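3.2 Collection of bedding demonstrations

Demonstrations for the bedding tasks were recorded with two hand-held grippers, one in each hand of the operator. Each gripper carries its own camera, fixed so that the jaws remain in view at the bottom center of the image. The geometry of the jaws and linkage matches that of the grippers mounted on the Laneck bimanual platform, and the policy described in Section 4 therefore receives images of the same form during training and during execution.

Recording took place in furnished homes in Steltholm. Residents were asked to leave their rooms as they were, and no backdrop, marker or additional lighting was installed. Operators worked with the bedding already present in each home. They received a short written task statement, such as "straighten the cover" or "fold the blanket toward the foot of the bed," and were otherwise free to choose where to grasp and in what order to proceed. Operators were instructed to keep both grippers within reach of the cloth for the length of an episode and to close the jaws fully before lifting.

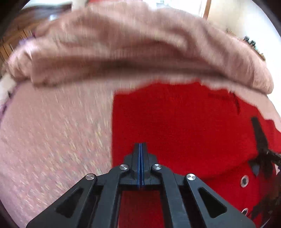 Figure 3. View from one hand-held gripper during a bedding demonstration. The second gripper is visible over the red cloth at right.

An episode begins when the operator closes both grippers twice in succession and ends with the same signal. The signal is detected automatically from the jaw width and is removed before training. We chose this method after early trials in which operators set a gripper down to press a key, which left long idle segments at the start and end of each recording. The pose of each gripper is estimated from its own video stream together with inertial readings, and the two trajectories are then placed in a common coordinate system using the portions of the episode in which both cameras observe the same surface.

Fast hand motion presents a difficulty for this procedure. Cloth is often moved with a quick sweep of the wrist, and the images taken during such a sweep show strong blur in the bedding and the room, while the gripper, which moves with the camera, stays comparatively sharp. Features on the gripper carry no information about camera motion and are masked before tracking. Where tracking was lost, the affected segment was filled from the inertial readings if the gap was short. Longer gaps led to rejection of the whole episode. In total, more than 3,000 episodes passed this check and form the bedding portion of the Noneo set.

For comparison, we collected a further 100 episodes by remote control. In this condition the operator stood beside the Laneck platform and moved a pair of leader arms, whose joint positions were copied by the robot. The task statements were the same. Operators reported that they found it harder to judge cloth tension through the leader arms, and they tended to regrasp more often. These episodes contain no pose estimation error, as joint positions are recorded directly, and they are used in Section 5 to measure the effect of that error on the trained policy.

All episodes from both conditions were resampled to a common rate and labeled with the task statement given to the operator. We did not apply the contact segmentation of the Babaei pipeline, which assumes rigid objects and produced unreliable boundaries on folded cloth.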